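Flodia Adds Divided Tea Box to Its Tabletop Line

Household goods maker Flodia will begin selling a wooden tea box in April, the company said Friday. The box is the first item in its tabletop line made for storing individually wrapped tea packets.

The box is long and low, with raised walls and dividers inside. It is meant to stay out on a table or counter, where packets can be picked up without opening a cabinet. It will be sold without tea.

"People buy two or three kinds of tea and the packets end up all over the kitchen," said Agnes Gourlay, product manager at Flodia. "We wanted a low box that sorts them and doesn't take over the table."
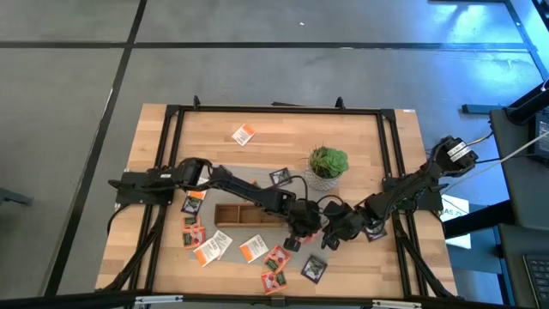
The Flodia tea box on a gray mat, with tea packets and a potted succulent.

The first run is 854 boxes. Of these, 100 are set aside for Hirnero, the kitchenware retailer, which will carry the box in 6 of its stores. The rest will be sold through Flodia's own website and by mail order.

Gregor Dow, who buys tabletop goods for Hirnero, said the stores will place the box next to tea and mugs. "Customers ask for tea storage all year, and most of what we carry has a lid," Dow said.

Orders placed through the website are limited to 2 boxes per household during the first month. Retailers interested in later runs can contact the Flodia trade desk.

Flodia makes storage and serving pieces for the home. The tabletop line also includes trays and bread boards.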